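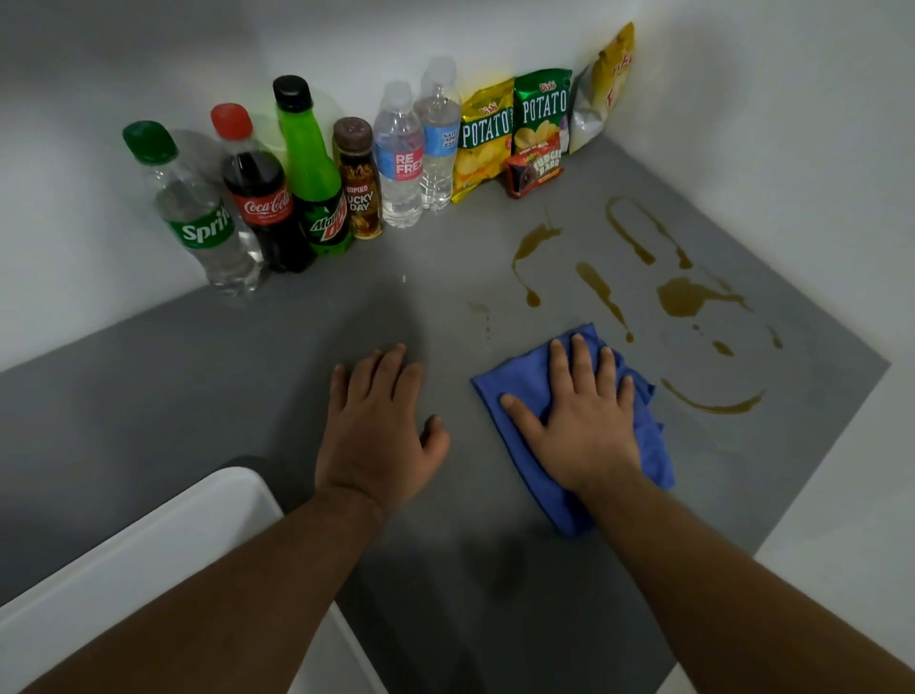

Vol. 2, No. 291 — page 4

I went over to Ekbridge on Saturday thinking I'd see a robot clean up a mess, and what I got was a morning of people cleaning up messes for the robot (I loved it, by the way).

The project is called Ritetti, and the idea is that you show the machine a chore with your own two hands before you ever ask it to try. The chore right now is wiping a counter. A brown puddle, a blue microfiber cloth, a row of sodas and waters at the back with the chips and a Fudgee Barr — and you go at it the way you would at home.

"Put your left hand down flat if that's how you wipe," Paraskevi Tzavaras told me when I got my turn. "Don't act it out for us." Easy for her to say! I had never once thought about what my left hand does.

The team wants 400 of these hand demos, and they're at 291. Wenjie Fu keeps the list and changes the spill every time, so one run is a neat little pool and the next one has streaks and loops going everywhere. Bottles get shuffled too. Narayanan Mudaliar is in charge of that part and takes it very seriously.

Then there's the remote control side, which I liked even better. Shengli Yao sat me down with a pair of handles and let me steer the arms myself, and wow, was I slow. I chased one small drip for what felt like half my lunch break. They plan on 200 runs done that way, starting in April, and Yao says new drivers usually get the hang of it by their second afternoon.

They're still looking for people to come in and wipe. Sessions start at 9 a.m., and you can sign up at the Ekbridge front desk.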